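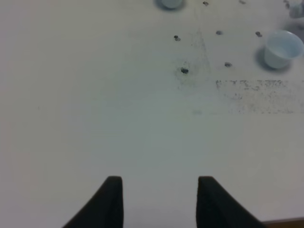
How much tea do I put in a small pot?

I use one heaping teaspoon for a 200 ml pot and go from there. If it tastes thin, steep it a little longer before you add more leaf — that's how I ended up with bitter tea all last September!

Do I need cups with handles?

I like them without. You hold the cup up near the rim, and if it's too hot to hold, it's too hot to drink (my rule, anyway). Two small cups and a pale blue pot are plenty for an afternoon.

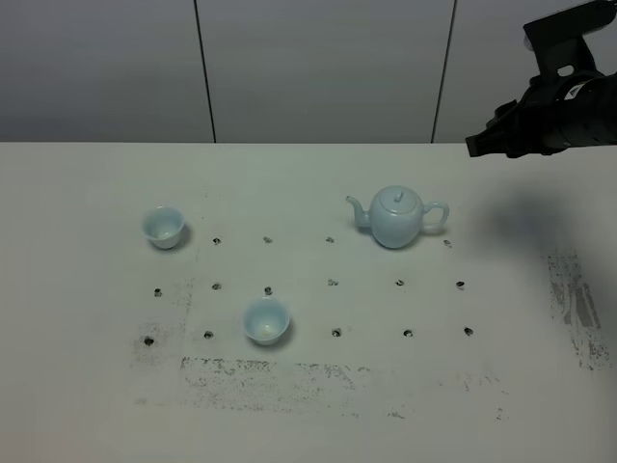
A reader in Ivstead wrote to say that she warms her pot first, swirls the water through both cups and dumps it, and her tea stays hot a lot longer. I do the same now.

Can I wash the pot with soap?

I just rinse mine with hot water and leave the lid off overnight so the inside can dry.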